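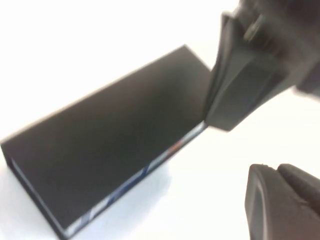
The Joseph shoe care set by Wemus, lid shut.

4 September 2023
By Elsa Ekström

I have owned good shoes for most of my adult life and looked after them for very little of it. My method until this summer was a kitchen cloth, a tin of something brown and a feeling of guilt. So when my brother-in-law heard I was going to a wedding in the boots I also wear to the allotment, he sent me to Corkholm, the shop by the station in Ekville, to buy the Joseph. It costs 329 kronor. The man at the till said it was a set for life, then put the receipt in the bag in case I changed my mind.

You get a brush, a smaller brush, a tin of neutral cream and a cloth. All of it comes in a flat black box with a plain dark top, the sort that wants to be mistaken for something expensive. The makers lost their nerve along the long side, where there is a pale strip with blue printing and a dab of orange. I'd have left that off. From above you could be looking at a box of cufflinks, and from the side at something from the pharmacy.
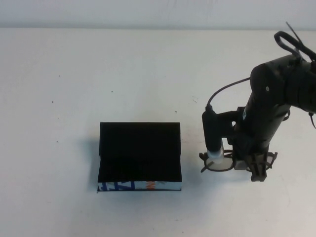
Lid up, flap down. It needs more table than you'd think.

Opening it is a bit of theatre. The lid stands up at the back and a flap drops down in front, and there you are, like somebody selling watches. I enjoyed this very much for a week. Then I tried doing it on the hall bench, which is as deep as a paperback, and the flap hung over the edge and the whole thing went on the floor with the cream tin leading. If you have a proper table, use it. The outside is soft-looking and very black, and on mine it collects every hair our dog has ever considered shedding. A strip of parcel tape gets most of them off.

The big brush is excellent. It is dense without being stiff, it fits my hand, and it brought up a shine on a pair of brogues I had written off in December. I did 3 pairs in one sitting, mostly from vanity. The small brush, for getting into the welt, is less good. It loses bristles, and they turn up in the cream.
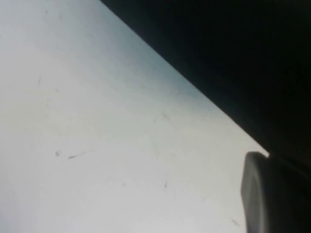

As for the cream, it is decent stuff and a little goes a long way, which is lucky given the size of the tin. It took the salt line off my winter boots in 2 goes and left no sticky film. It smells faintly of oranges and strongly of garage. Do keep some newspaper down, all the same. I didn't, the first time, and worked with the box straight on a white surface, where black against white makes a handsome clean edge right up until you put a thumbprint of cream beside it. Neutral cream is neutral on shoes. On our table it left a mark shaped like Denmark.

The cloth is a cloth. I have used it twice and gone back to an old T-shirt.

What I can't quite forgive is the packing. Everything has its own moulded hollow, and whoever did the moulding was clearly measuring something else. The big brush drops in nicely. The small one goes in at one angle only, and I find that angle on the fourth try.
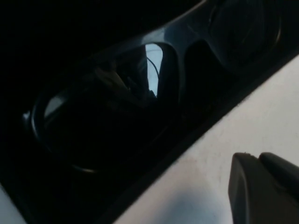 The tin is worse. It sits so deep that you can't get a fingernail under it, so I tip the box over and catch whatever comes out. My husband, who has watched this several times, now leaves the room first. The plastic is shiny as well, and shiny plastic in the company of shoe cream does not stay shiny. Wiping round all those curves takes longer than doing a shoe. There's also no room for a second tin, so if you own both brown and black shoes, the coloured polish lives in the drawer with the batteries, as it always did.

Would I buy it again? For the brush, yes, and I'd probably pay the same for the brush in a paper bag. I have seen larger sets at 500 kronor and I don't feel I'm missing anything except perhaps a tin you can get hold of. As a present it does very well, especially for someone who likes opening things.

The boots went to the wedding. One person said they looked new, but he had been at the bar since lunch.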